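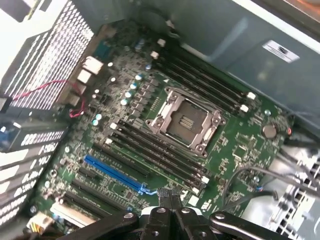
Figure 4. Wrist camera view of an open tower with the CPU socket empty, as shown to visitors during the open day.

5.2 What the visitors looked at

We had planned the November open day as a fairly modest affair, with a short talk in the seminar room and then a walk down to the Gethin cell in small groups, and we supposed that most people would want to stand as close to the arm as the floor tape allowed. Many of them did, of course. But a good number drifted over to the monitor with the wrist view on it (Figure 4) and stayed there, and several had to be fetched when their group moved on. Myfanwy Beddoe, who was hosting the groups that day, began to start her talk at the monitor for that reason, and we are grateful to her, as the comments we collected afterward are much richer for it.

The wrist view is not easy for a newcomer. The board lies at a slant, the gripper comes up from the bottom edge, and there is no horizon to hold on to. People who had built their own computers found the memory slots on either side of the socket right away and then explained the rest to whoever was next to them. Others used the blue expansion slot as their landmark, and we soon picked up the habit ourselves - "just above the blue one" turned out to be a perfectly good way of giving directions to a room full of strangers.

Over the day we received 77 comment cards. Sadao Kuroda and Mererid Ifans read them all separately and then sat down together to sort them, and they disagreed on only 11, mostly cards where a compliment and a complaint had been squeezed into the same sentence. The largest group of remarks concerned speed. Visitors found the approach to the board slow, and a few wondered kindly whether something was wrong. The next largest group asked how the arm knows when to stop pushing, a question we had left out of the talk altogether and have since put back in.

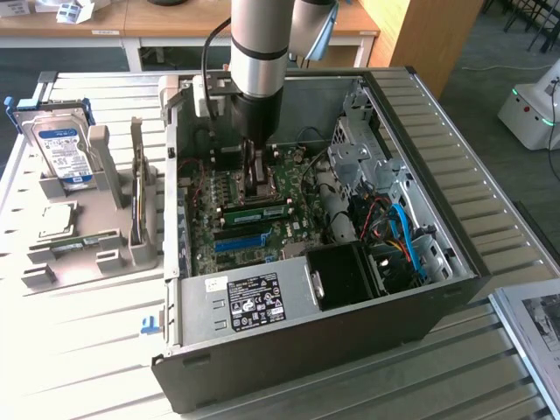
Our own interest in the open day was in how the task reads from the outside, to a person who has never seen the Tonen planner and has no reason to trust it. In the lab we talk about a step as a pick, a transfer and a place, and we tend to watch the tower and very little else. The visitors spread their attention more widely. The light gray fixture to the left of the tower, with the hard drive standing in its upper slot and the memory stick lying in its long groove, came up again and again on the cards, and people seemed to treat it as a kind of menu from which they could guess the next move. Vilém Vrabec had designed it purely for repeatable grasping, and he was pleased, if a little surprised, to hear it praised as an explanation.

We took two changes from all this. The first is that a spoken cue now comes before each step, naming the part and where it belongs in everyday words. The second is that the wrist view and the wide view are shown side by side on one screen, so that a visitor who gets lost in one can find their place again in the other. Both were in use when a party from Jikholm came to see the cell some weeks later, and the questions we were asked on that visit had moved on to part tolerances and to what happens when a latch is stiff, which we discuss in Section 6.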